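手持ち型把持具の導入計画と予算の見直し
スケストゥムム班 学生プロジェクト報告書
執筆:水野 澪、上田 樹

1 本報告書の範囲

本報告書は、家庭内の布製品の取り扱いを対象とする作業記録プロジェクト「スケストゥムム」のうち、機材の選定、調達および予算の見直しについてまとめたものである。取得した記録の解析と学習結果は別冊に譲る。計画の前半を水野が、後半を上田が担当し、見積りの照合は両名で行った。

本班は4月の計画書において、機材費の上限を2000ポンドとして承認を受けた。当時の計画書は据え置き型のロボットアームを借用し、評価の段階で手持ち型の把持具を併用するという構成をとっていた。しかし借用の時期が授業期間と重なること、搬入先の床面積が確保できないことから、収集作業については手持ち型の把持具のみで行う方針に改めた。以下に述べる費用は、すべて改定後の構成に基づく。

2 要求事項の整理

布の折り畳みと広げる動作は、片手では再現できない場面が多い。布の一端を押さえながら他端を引く、または両端を同時に持ち上げる必要があるため、把持具は左右で2台を一組として調達することを前提とした。左右の機体は同一の型とし、指部の形状と開閉の感触に差が出ないことを条件に加えた。

収集場所については、研究室の作業台に限定せず、通常の居室を含めることとした。寝具の上では下地が柔らかく、布と下地の模様が重なるため、作業台の上とは異なる記録が得られる。一方、居室には電源、照明および収納の制約がある。持ち込む機材は一人で運搬できる量とし、設置に壁面や天井の加工を要するものは候補から除いた。

作業者の負担も要求事項に含めた。把持具を持った腕を長く上げ続ける作業では、動作が徐々に小さくなるおそれがある。重量については数値の基準を設けず、候補機を借りて各自が持ち比べ、その所見を選定表に記入する方法をとった。
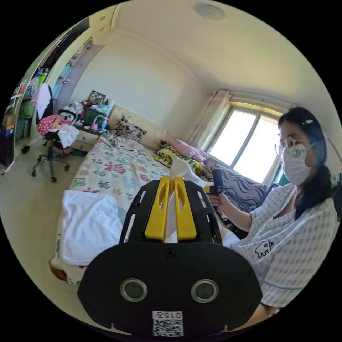 機体の識別方法は、当初の要求事項から漏れていた項目である。左右の取り違えは記録の対応づけに直接影響し、後から修正するには再生による確認が必要となる。そこで、個体ごとに番号と読み取り用コードを表示できることを必須項目とし、ラベル用紙と予備の印刷費を消耗品に計上した。

3 調達先の比較

見積りは、小山製作所とカーナウ機器の両社に依頼した。小山製作所の見積りは本体と指部が分離しており、指部のみを追加で注文できる。カーナウ機器の見積りは運搬用の箱、充電器、記録媒体を含む一式の価格であり、個別の注文には対応していない。

一式の価格は手続きが簡便であるという利点を持つ。しかし、本班では記録媒体と充電器の一部を学科の共用備品から借用できるため、重複する品目が生じる。また、布を繰り返し挟む用途では指部の摩耗が先に進むと見込まれ、指部を単独で補充できるかどうかが運用期間を左右する。以上を踏まえ、本体および指部は小山製作所を第一候補とし、運搬用の箱についてはカーナウ機器に別途照会することとした。

納期の条件は両社で異なる。小山製作所は受注後の組み立てとなり、カーナウ機器は在庫からの出荷となる。ただし在庫の引き当ては発注時点で確定するため、見積りの有効期間中であっても数量が保証されるわけではない。この点は担当教員との打ち合わせで指摘を受け、発注順序の検討に反映した。

4 見積額と上限との差

必要と考えた品目をすべて計上した場合、合計は2428ポンドとなり、承認済みの上限を超えた。超過の主な原因は、予備の本体を計画に含めたこと、および運搬用の箱を左右別々に計上したことにある。

予備の本体については、班内で意見が分かれた。水野は、故障時に収集が完全に止まる危険を避けるため、予備を残すべきであるとした。上田は、故障が起きやすいのは本体よりも指部とねじ類であり、修理部品の確保を優先すべきであるとした。試用期間の点検記録を見直したところ、記入されていた不具合は締め付けの緩みと表示ラベルの剥がれに限られていた。試用期間は短く、この結果のみで本体の耐久性を論じることはできないが、予算の優先順位を決める材料としては用いることができると判断した。

最終的に、予備の本体を購入対象から外し、次年度の申請品目に移すこととした。運搬用の箱は左右の把持具を一つに収める形に改めた。これにより合計は上限の範囲内に収まる見込みである。 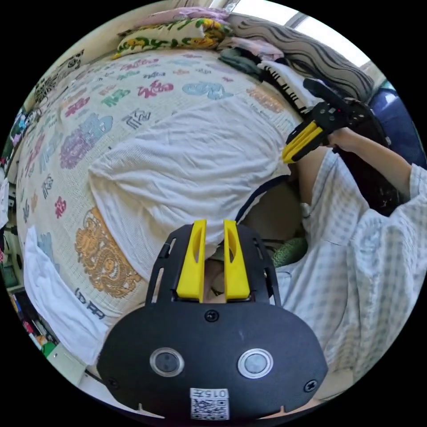
布製品の費用は、機材費とは区分した。作業対象となる布は、厚み、織り方、縁の処理によって挙動が大きく変わるため、種類を絞りすぎると記録の偏りにつながる。他方、新品のみをそろえると、洗濯を重ねた布に見られる柔らかさや形の崩れが記録に含まれない。購入は不足する種類に限り、残りは班員および協力家庭からの持ち寄りとした。

消耗品は、布の補充、ラベル用紙、清掃用品、滑り止め材を合わせて138ポンドとした。衛生面の配慮として、持ち寄りの布は収集の前後に洗濯し、把持具の指部は使用のたびに拭き取る。清掃用品は当初、学科の備品で賄う予定であったが、居室での作業では持ち出しの手続きが煩雑になるため、班の費用で用意することに変更した。

5 場所の確保と日程

居室での収集では、機材費以外の調整が必要となる。居住者への説明、私物の写り込みに関する同意、記録の保存先と閲覧範囲の確認を、収集日の前に書面で済ませることとした。机や棚の上の物品は原則として動かさない。片付けた室内だけを記録すると、生活の場で作業するという計画の趣旨から外れるためである。個人を特定しうる書類等がある場合に限り、居住者本人が移動する。

照明については、窓からの光と室内灯が混在する条件をそのまま認め、追加の照明器具を購入しないことにした。計画書の初稿には可搬型の照明が含まれていたが、設置場所をとるうえ、居住者の負担にもなる。窓の向きと時間帯を作業票に記入し、条件の違いを後から追えるようにすることで代替した。

作業票の様式は上田が作成し、水野が確認した。項目は、場所、作業者、左右それぞれの機体番号、布の種類、開始時の布の状態、中断の有無である。中断の理由を自由記述とした版では記入の粒度がそろわなかったため、現行版では選択欄と備考欄を併用している。

6 発注の順序

発注は、本体、指部、運搬用の箱、消耗品の順に行う。本体の受領検査が終わるまで追加の指部は発注しない。受領検査では、外観、開閉動作、ねじの締結、表示番号の読み取り、記録の開始と停止を確認し、左右の機体を入れ替えた状態でも同じ項目を確認する。

検査で不適合があった場合の連絡窓口は水野とし、調達先とのやり取りは学科事務室の共用アドレスで行う。個人のアドレスで行った照会の一部について、班内で経緯を追えなくなった例があったためである。支払いは学科を通じて行い、立て替え払いは消耗品に限って認める。

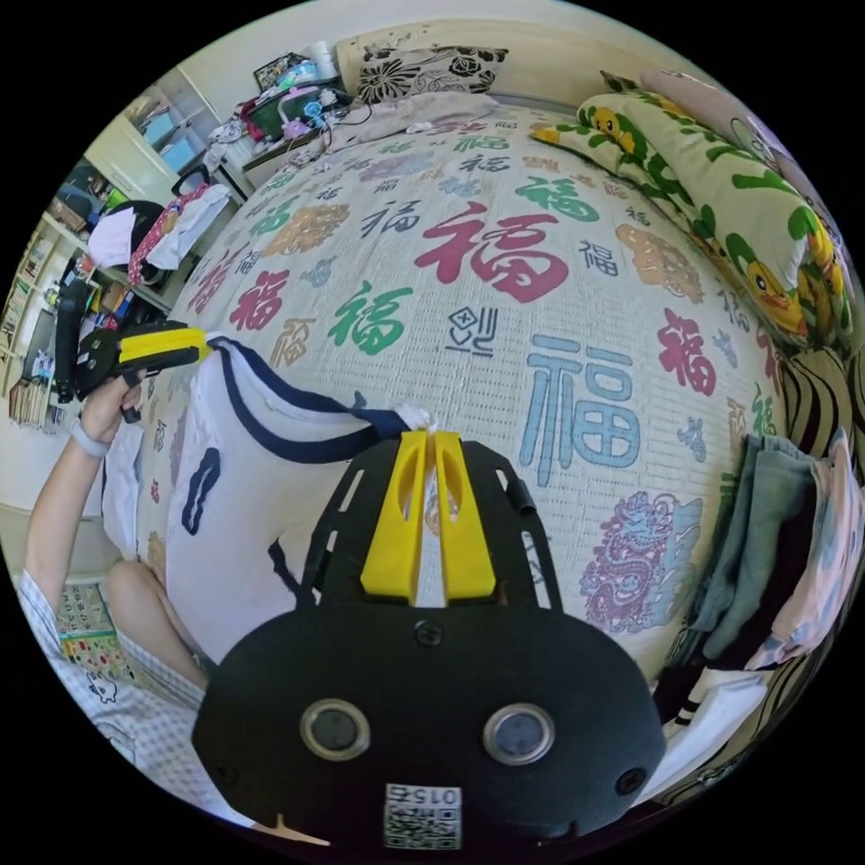

フレムステッド、11月12日

前節までの内容を担当教員に提出し、機材費の改定案について了承を得た。上限額の変更は申請しない。予備の本体を次年度の申請品目とする点についても異議はなかったが、故障時の代替手段を明記するよう求められたため、以下を補足する。

収集期間中に片側の機体が使用できなくなった場合、両手を用いる作業は中止し、片側のみで成立する作業に切り替える。該当するのは、布の端を探す動作、つまみ上げる動作、および畳み終えた布を移す動作である。片側での記録には作業票で別の区分を設け、左右そろった記録とは混在させない。修理部品で復旧できない場合は、小山製作所に貸出機の有無を照会する。貸出費が発生するときは、消耗品の残額を充てず、改めて学科の承認を受ける。

運搬用の箱については、カーナウ機器から単品での販売に応じる旨の回答があった。ただし内側の緩衝材は同社の一式に合わせた形状であり、小山製作所の本体を収めるには加工が必要となる。加工は学科の工作室で行い、緩衝材の予備を一組付けるよう見積りの修正を依頼した。

指部の交換時期については、まだ基準を定めていない。摩耗の程度を目視だけで判定すると担当者による差が出るため、一定の布を挟んで保持できるかを確かめる簡易な試験を上田が検討している。試験の手順が固まり次第、受領検査の項目に加え、追加の指部の発注数を確定する。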